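Donnerstags fange ich immer schon um kurz nach sechs an, dann ist die Halle noch leise und der Kaffee aus dem Automaten noch nicht so bitter (das bilde ich mir vielleicht ein, aber ich bleibe dabei). Wer hier länger mitliest, weiß, dass ich seit vielen Jahren bei Fleury in der Kommissionierung arbeite, also dort, wo Werkzeug und Dekoartikel in Schalen sortiert und für die Läden zusammengestellt werden. Schraubendreher auf der einen Seite, Seidenblumen und Schmetterlinge auf der anderen. Eine komische Mischung, ich weiß, aber so ist das Haus gewachsen, und ich mag sie sehr.

Seit dem Frühjahr haben wir nun die Arme. Bestellt wurden sie über Asico, eingerichtet haben sie zwei sehr geduldige Menschen aus dem Werk in Pultstead, und das ganze Vorhaben heißt bei uns Ernar, warum auch immer. Am Anfang standen 33 Artikel auf der Liste, die Ernar greifen sollte. Bei insgesamt 528 Artikeln im Sortiment klang das für mich erst einmal nach nicht viel, und ich gebe zu, dass ich darüber ein bisschen erleichtert war.

Mit den Schraubendrehern ging es los. Ein Griff hat ja eine Form, die man ordentlich fassen kann, und wir Alten haben alle gedacht, das sei die leichteste Übung. Aber dann liegt so ein Ding schräg in der Schale, der Kunststoff glänzt, und schon fängt die Grübelei an: Von welcher Seite kommt man heran, wie weit müssen die Finger auf? Ich habe mein halbes Leben lang in Schalen gegriffen und mir diese Fragen kein einziges Mal gestellt. Meine Hand hat das einfach gewusst!
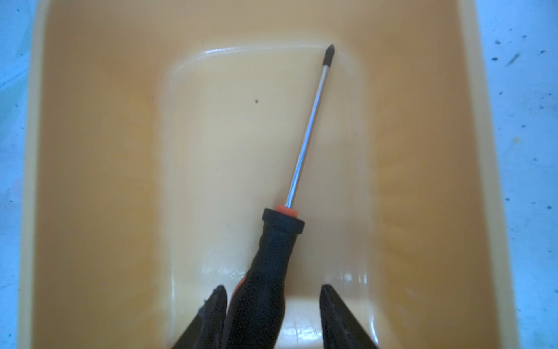

Der Kreuzschlitz in der gelben Schale, die Finger links und rechts vom Griff.

Was sich für uns verändert hat, ist schwer in einem Satz zu sagen. Ich laufe weniger, das merken meine Knie, und abends kann ich wieder mit dem Hund die große Runde gehen. Dafür sitze ich mehr, schaue zu, schreibe auf, was schiefgeht, und lege Teile neu hin. Manchmal bis zu 20 Mal dasselbe Teil, immer ein wenig anders gedreht. Die Kollegin vom Nachbarplatz nennt das »Kindergarten«, und sie meint es liebevoll — meistens jedenfalls. Mir fehlt das Plaudern beim Packen. Früher standen wir zu viert am Band und wussten alles voneinander, heute sitzt jeder an seiner Station, und man muss sich für ein Schwätzchen richtig verabreden.

Dann kamen die Schmetterlinge dran, und da wurde ich ehrgeizig. Die sind flach und leicht, mit durchscheinenden Flügeln und einem grünen Körperchen in der Mitte, und bei uns in der Packerei gilt seit jeher: am Körper anfassen, nie am Flügel. Das habe ich jeder Aushilfe so beigebracht. Jetzt bringe ich es eben Ernar bei, und ich war doch ein wenig stolz, als die beiden aus Pultstead meinen Satz wörtlich in ihre Anleitung übernommen haben.

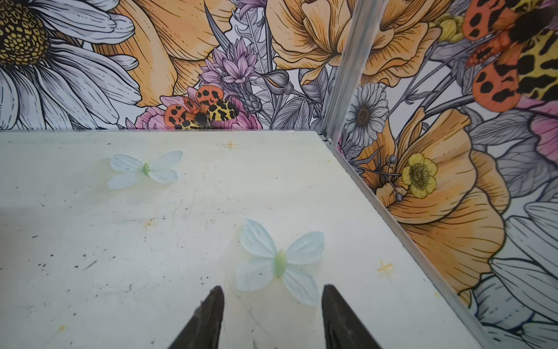 Gudrun aus der Spätschicht hat mir zu meinem letzten Beitrag geschrieben, ich sähe das alles zu rosig. Bei ihnen sei eine Stelle nicht nachbesetzt worden, und wer zuschaue und aufschreibe, der mache schließlich eine andere Arbeit als früher und müsse dafür auch anders bezahlt werden.

Da hat sie recht, und ich habe lange darüber nachgedacht. Im Juli soll es ein Gespräch über die Eingruppierung geben, und ich habe mir fest vorgenommen, dort den Mund aufzumachen, obwohl mir so etwas gar nicht liegt. Wenn mein Satz über die Flügel in einer Anleitung steht, dann darf er auch auf dem Lohnzettel zu finden sein. Gudrun will mitkommen, und ich bringe Streuselkuchen mit, den mit Rhabarber, falls der Garten noch welchen hergibt.
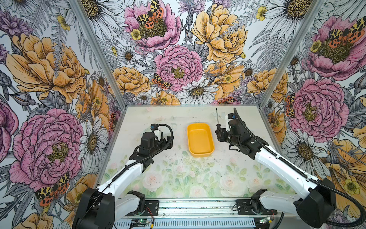 Beide Arme an der Station, dazwischen die leere gelbe Schale.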